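Site visit: Lam integration hall, July

The Lam hall runs four cells for desktop computer service work, each sold as a complete kit under the Kallidix name. Price covers the arm, gripper, wrist camera, slatted aluminum table and one parts fixture. Software is licensed separately through Bilar, which also handles training.

We spent most of the morning at cell 2. The job on offer was a part swap on a used desktop, with memory, processor and hard drive each given a set place in the fixture. The sales sheet claims 300 cycles between gripper inspections. We did not see records to back that up and have asked for them.

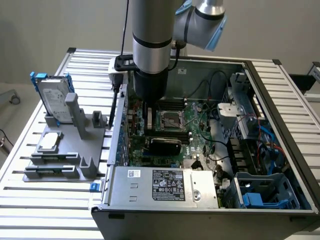 Cell 2: gripper over the memory slots, parts fixture at left.

The fixture is 3D-printed and specific to one set of parts. The drive stands upright at the back, the processor sits in a shallow pocket, and the memory modules have two long holders. A different drive format needs a new print. Bilar quotes six working days for that, drawings included.

Cable handling is the weak point. The kit has no tool for moving loose cables aside, and the manual leaves this to the operator. Drama, the scheduling add-on, was not installed and will be reviewed separately.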